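Sokilden hall opens its folding tables

The Sokilden community hall will hold a household skills afternoon in February, with tables set aside for folding laundry, sorting linens and mending. Doors open at 6 p.m. and the hall seats 55.

Organizer Uzma Mengal said last year's evening drew mostly students in their first apartments. "They want to know what to do with a fitted sheet," she said. Entry is free - mending kits cost extra.
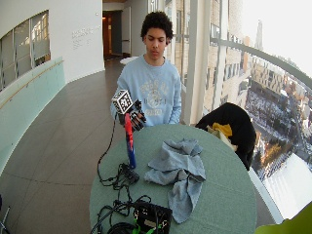
A young man at a round table with a crumpled cloth on it.

Sign-up sheets are at the front desk.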